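How to run a robot table demonstration at your open day

At Tarer we open the lab to the public every March, and for the last years I was responsible for the kitchen table station. Other groups have asked me how we prepare it, so I write the steps down. You need one arm with a gripper, a table and some play kitchen things.

1. Choose the task before you choose the objects

Visitors stay for a few minutes, then they move to the next room. The task must be clear without a long talk. We use "put the fruit on the plate" and "move the bottle to the other side". Everybody understands these, also children of five years.

Ritva Hämäläinen, who led the station before me, wanted to show a full breakfast. We tried it in one rehearsal and it took so much time that our own colleagues went for coffee. Keep it short.

2. Set the table

Toy food is better than real food. It keeps its shape and you can use it the whole day. Mix things that are easy to grip with things that are more difficult. Small round fruits roll away, cups must be taken by the rim or the handle, and a flat plate is hard for most two-finger grippers, so leave the plate as a target only.

Do not put the objects in straight lines. A visitor who sees a tidy row will think the robot has learned only the row. Let a child move one or two pieces between the runs, while the arm is stopped.

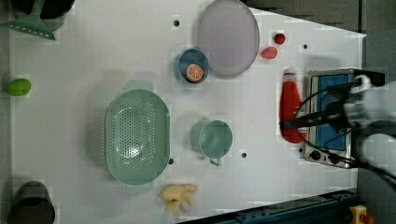
If you have a larger appliance on the table, fix it well and check the path of the arm over it at low speed. The arm can reach many points that you did not think about when you were standing at the computer. We do this check at 9 in the morning, one hour before the doors open, and again after lunch.

3. Mark the visitor line

Put tape on the floor, outside the full reach of the arm plus one big step. Our rule is that the operator keeps one hand near the stop button whenever the arm has power. If someone crosses the line, stop first and explain after.

4. Prepare what you will say

Write three sentences and learn them. Mine are these: the robot looks at the table with a camera, it decides where to close the fingers, and sometimes it is wrong. People like the third sentence the most. When a grasp fails, say what happened and start again. Please do not hide it.

Zeeshan Bajwa, who runs the same kind of station in Hamley, lets visitors guess which object will be picked next. I have copied this from him and it works very well with school groups.

5. Plan the breaks

Run for 70 minutes, then rest the arm and yourself. In the break, look at the finger pads and the cables, wipe the table and bring back the pieces from the floor. Have spare fruit in a box, as small pieces go home in pockets.

6. Write down the results

Note each try on paper: object, success or not, and one word about the reason. Do it the same evening if you could not do it during the runs. The sheet is useful when you choose the objects for next year.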